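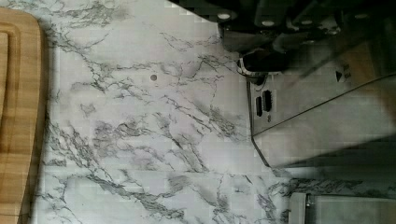

# Looking after a kitchen-counter robot arm

*Last tidied up 11/3/22*

We've had our arm on the worktop at Lumham since August, and I'm more fond of it than any whisk or mixer I've ever owned. It's a Ruvilau, the black one with the two-finger hand, and it spends its days learning to move toy fruit, cups and slices of bread from one spot to another. Most of what follows I picked up by getting it wrong first, so help yourself!

## Before you switch on

Wipe the counter with a barely damp cloth, then go over it again with a dry one. Crumbs are the real nuisance. They creep under the chopping board, the board rocks a hair, and suddenly the fingers are closing on thin air. I lift the board every morning and wipe its underside as well as the groove round the edge, where bits love to hide.

Put everything back in the same place. A few dabs of low-tack tape under the corners of the board will hold it, and they peel off marble without a mark. Masking tape is fine for a day but leaves a gummy line if you forget it over a weekend (a drop of cooking oil shifts that, then washing-up liquid to shift the oil).

Check the fingers with the power off. Open and close them by hand and feel for grit. The rubber tips on ours go shiny when they're tired, and a shiny tip drops cups. A rub with a slightly damp melamine sponge brings the grip back beautifully – do both tips the same amount or they'll pinch unevenly. After roughly 200 hours I give up on the sponge and fit a new pair.

## Cables, cables, cables

If you only do one job a week, make it this one. The arm needs slack to turn its wrist, but slack finds things to catch on. Pan lids and drawer handles are the worst offenders on our counter.

- Move the arm by hand to its furthest reach on each side and watch the loops as you go.
- Leave enough slack that nothing pulls tight, plus a hand's width for luck.
- Use hook-and-loop ties. The thin plastic kind bite into the outer sleeve, and you'll be snipping them off again next week anyway.
- Run a dry cloth down each cable. Kitchen grease stiffens the sleeve, and a stiff cable will nudge the wrist off its mark.

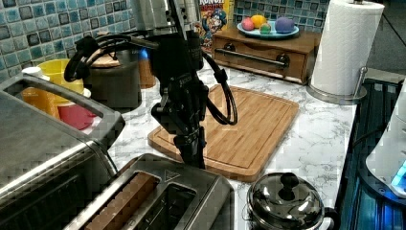
Keep the loops well away from anything that heats up, too. We unplug the toaster and the little oven at the wall whenever the arm is running, and plug them in again for our own lunch. It's such a simple habit and it saves so much worry.

## Bolts and screws

Go round the hand with the right size of hex key every Friday-feeling end of the week. You're only looking for looseness, so a gentle nudge is plenty. I put a tiny stripe of nail varnish across each screw head and on to the metal beside it; if the stripe has split, the screw has moved. Ten seconds and you know!

For a screw that keeps working loose, take it out, wipe off the old thread-lock, add one small drop of the medium sort and leave it 12 hours before use. The Negi bracket we fitted behind the hand needed this twice before it settled down.

## Finding home again

After any knock, or any time you've had the fingers off, set the home position afresh:

1. Clear everything off the chopping board.
2. Lower the hand slowly over the middle, fingers straight down.
3. Slide a piece of card under the tips. You want it to drag slightly without creasing.
4. Save the position, lift away, and send the arm back there 10 times.
5. If the card still drags the same way on the last go, put the kettle on.
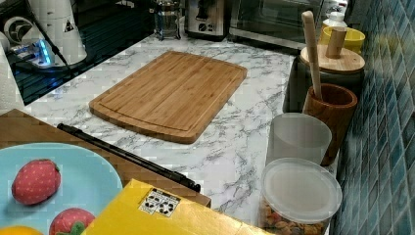

*The board back in its usual spot, with the usual kitchen things still on the counter round it.*

Do the card check again once the motors have been running for a while. Ours sits a touch lower when it's warm, and I keep a second saved position for afternoons.

## Odds and ends

Steam makes the wrist camera misty. Lens cloth only, never kitchen roll, which scratches.

A squeak from the elbow at slow speed is usually dust on the cover. Try a soft paintbrush before you reach for a screwdriver.

Spare fingertips, ties and the hex keys all live in an old Prirerlow biscuit tin in the drawer. Please put them back in it!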